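Toy scoop net

Print | E-mail

A toy scoop net, also sold as a scoop, sieve scoop or catching net, is a handheld plaything with a basket full of holes at one end and a handle at the other. Most are molded in a single color of plastic. Despite the name, few have any netting. The basket is usually a rigid plastic lattice, and the word "net" seems to have been carried over from the cloth-and-wire article sold for ponds and beaches.

Origin

The usual account credits the Jiron company with the first all-plastic version, made for bath play. The claim rests on one undated sales sheet and should be treated with caution. Helju Vītola, who went through the surviving toy lists of the Karudstead shops, found similar scoops offered by Wegener under the heading of sand toys, with no maker named. Kitchen strainers of much the same shape were already common, and a child given one would have had a scoop net in all but name.

Form

The basket is normally a shallow or deep dome. The solid center is often surrounded by slots, with rows of smaller openings down the sides. Handles may be straight, looped or wavy. Sellers have said that the wavy handle improves a child's grip. Svenja Reuter looked for any test behind this statement and found none, and the shape may be purely decorative.

Use

Scoop nets are used to lift small floating toys from a tub, to sift sand, and to pick up beads or play food. Packaging frequently promises gains in "hand-eye coordination." A survey by Ida Wendt, which collected answers from 293 households, is sometimes quoted in support. It asked parents whether they thought the toy was helpful and measured nothing else. Many of the same parents said the net spent most of its time in a box with other things.

Storage and sets

The scoop is rarely kept apart from the small pieces it is meant to catch. Turned upside down, the basket tends to trap whatever lies under it, and smaller items are easily overlooked when a set is put away. 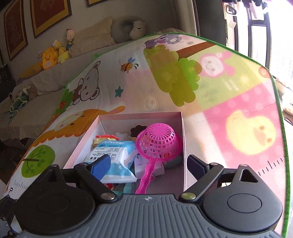
A magenta scoop net, basket turned upside down, in a pale-pink box with other small items.

Collecting

Interest among collectors is slight. Gruter's price guide lists 67 types, but several differ only in color, and Jannik Vogler has argued that the true number of molds is far lower. Asking prices in the guide are not backed by recorded sales.

Last changed 3/21/18

Print | E-mail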